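**Ticket: Rallus pick kit - missed picks, bin station 3**
Status: open, trial unit
Product: Rallus bin pick kit (gripper + software), supplied by Ikolix
Site: Loltgate, back bay
Priority: high - trial ends in September and we have to say yes or no

**Problem**
Kit picks fine for the first few blocks, then starts missing. Ran 100 picks Wednesday morning, 32 missed. Quote says misses should be rare. Not rare.

Misses are nearly all in the corners or against a wall. Blocks out in the middle are OK.

**Tried so far**

- Restarted the Rallus software. No change.
- Redid the camera calibration with the sheet from the kit. Took three goes, the wizard quits without saving if you hit Back. Please log that as a seperate bug.
- Wall clearance was at the default. Set to 5 mm. Fewer stops, same misses.
- Swapped finger pads for the spare set. No change.
- Slowed approach to half. Slightly better in the corners, but way too slow for us.

**Reply from Ikolix support, 2:15 pm**
Send the log file and confirm cable routing at the wrist. A tight cable can pull the tool off a little at some wrist angles. Also confirm bin is clamped and hasn't shifted since calibration.

**Our answer, 3:40 pm**
Log attached. Bin is clamped on the left rim. Cables go in a wide loop under the wrist and back up the arm, tied on the way up. Didn't see it pull tight but only watched one cycle at slow speed, will do the full set.

Blocks in for this test are red and dark green, mixed, just dumped in. Green ones seem to get missed more but I haven't split the numbers by color yet so dont hold me to it.
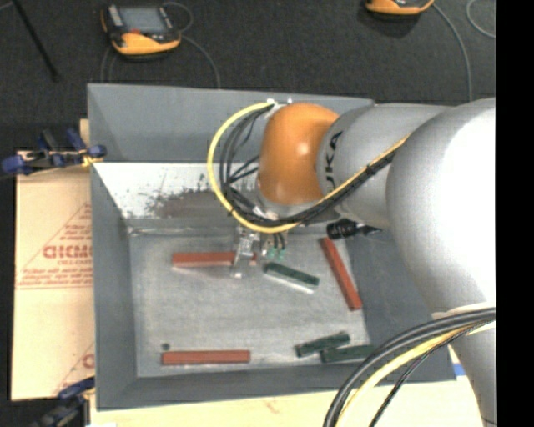 Other thing - the kit wants to retry the same block up to three times before it moves on. Can that be turned down? Menu has the setting but it's grayed out on the trial license. If it just skipped and came back later we'd lose a lot less time.

We had the Prata kit on the same station before this. Slower, worse manual, but it did skip blocks by itself. Would rather stay with Rallus if the corners can be fixed, setup was much easier.

**Still need from Ikolix**

- Unlock retry setting on the trial
- Answer on whether shiny dark parts need a different light or exposure
- Longer finger option, price and lead time
- Fix or workaround for the wizard

**Next on our side**
Full speed cable check, then rerun 100 with wall clearance back at default. Will post numbers here by color. Leave ticket open pls.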